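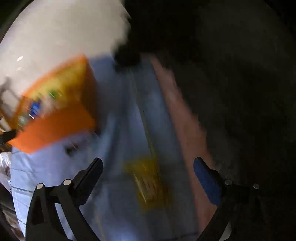

Slide 1: Orange box, blue cloth or mat, something yellow.

Good afternoon. I'm Lesia Maksymiv, and I've been asked to speak in favor of the padded mat. I'll do my best.

Start with the claim. Put a soft mat down, keep everything you're sorting on it, and the job goes faster. Feven Degefa told me this in April and I didn't believe her. I'm still not sure I do.

(Pause. Ask who owns one. Wait for hands.)

What I'll grant: a light blue surface makes small bright things easy to spot. Yellow on blue, fine. So does a plain bedsheet, and I already own a bedsheet.

The Renska people sent me their survey. 3,364 households, and most said they felt "more organized." Felt. Did anybody open a closet and check? I wrote to ask. No answer yet.

(Next slide. Don't rush this one.) 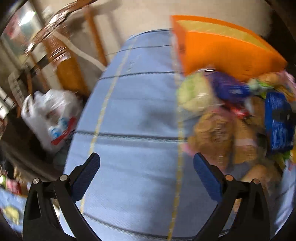

My second doubt is about the seams. A quilted mat is divided into panels, and the advice is to give each panel a job – keep here, throw out there, ask Serpil about the rest. I tried it for 15 minutes with the stuff from my hall drawer. By the end I had three panels of "ask Serpil."

And then the box. Stand a big box on the mat and you've used up the space you put the mat down for. Nahom Jemal says it belongs on the mat, within reach. Maritza Espinoza keeps hers on the floor. They've both written handouts, and the handouts disagree – take one of each, they're by the door.

What I'd want to see before buying: the same drawer sorted on the mat and on a bare table, timed, by a person who isn't selling mats.

(10 minutes for questions. If the price comes up, send them to Feven.)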